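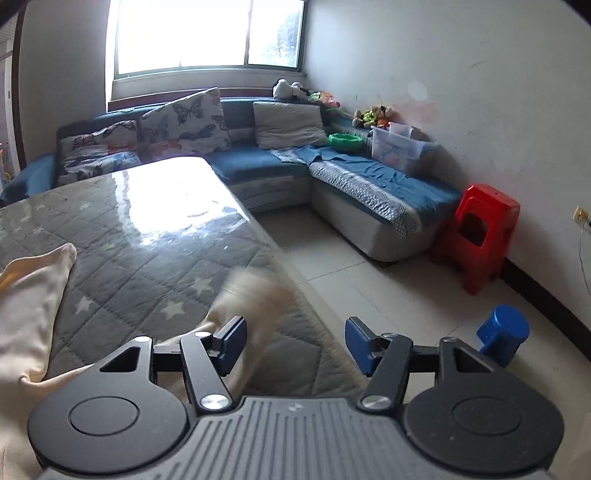

Several households in the October trial reported that the Rovo unit could pick up a blanket well enough but could not be trusted to fold one, and one of them asked why the manual had listed folding at all. The list has been revised. Read this section before assigning any bedroom task.

4.2 Assigning Bedroom Tasks

1. Open the Kovia panel and select Bedroom.

2. Choose a task marked Supported. Lifting a single fabric item from a bed is Supported. Folding is marked Assisted — a person must finish the work.

3. Set the time limit. The default is 60 seconds per item.

4. Start the task and stay in the room until the first item has been set down.

5. If the grip fails, the unit will try again up to four times and then stop. Clear the item by hand and press Resume.

Note: Making a bed, including tucking and smoothing, is Not Supported in this release. Requests for it will be refused.

Note: Quilted covers may be gripped at a seam. Check the stitching after use.

CAUTION: Do not assign tasks in a room where a child or pet is asleep on the bed. The unit does not reliably tell a person under a cover from the cover itself.

For the full task list, see Section 9.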